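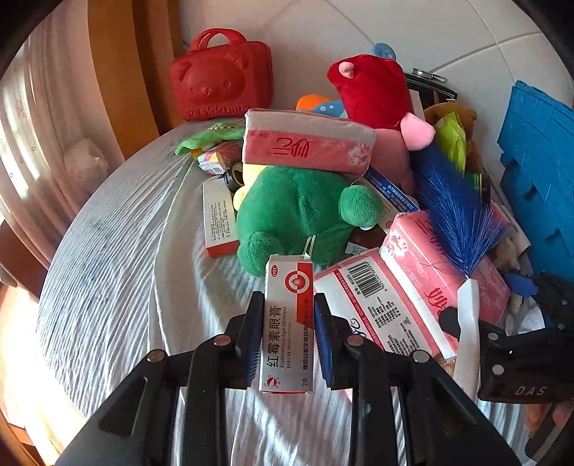 Minutes: Hand Gripper Upkeep, Wultenari Sorting Setup

Category: Meeting Notes / Equipment

Present: Renata Walczak (chair), Eugeniusz Kozłowski, Lumturie Georgiou, Jyoti Bisht (minutes)
Apologies: Grażyna Ziółkowski

Started 9:40. Previous minutes accepted with one correction: the spare linkage was ordered by Lumturie, not Eugeniusz.

1. Jaw pads
Eugeniusz reported on the blue ridged pads. The pair now on the left gripper replaced a set taken off after 2,356 grasps, when the ridges had worn flat near the tips. Small cartons such as the eye ointment box are the first to suffer when the ridges go, and plush items show nothing until much later. Agreed that pads will be checked against small cartons only. Jyoti asked whether the old pads could be turned around and used again. Eugeniusz has tried it and the screw holes do not line up.

2. Linkage rivets
Right gripper has side play at one rivet. Lumturie measured it at the tip with the jaws closed and will repeat the check with the arm off the handle. No oil on the rivets in the meantime. The last lot of oil crept down to the pads and took most of a morning to clean off. If the play is still there, the whole arm is changed. Głowacki has arms in stock but sells them in pairs.

3. Cleaning
Lint from the toys and the duster collects between the ridges. Dry brush at the end of each session, damp cloth once a week, no solvent. Renata asked for the brush to be kept with the grippers and not in the Listum cabinet, where it has gone missing twice.

4. Jaw alignment and log
After any pad change: close the jaws empty, check that both pads meet along the full length, then open and close 13 times and look again. Write the grasp count in the log before resetting it. The right gripper stands at 3,309 on its current pads and is due. There was some discussion about replacing both sides together. Not decided.

5. Actions
Eugeniusz: change pads on right gripper, enter count.
Lumturie: repeat rivet check, get a price from Głowacki.
Jyoti: add the alignment check to the Prido sheet.
Grażyna: to be asked about the remaining pad stock.

Closed 10:25. Next meeting in March, time to be sent out by Renata.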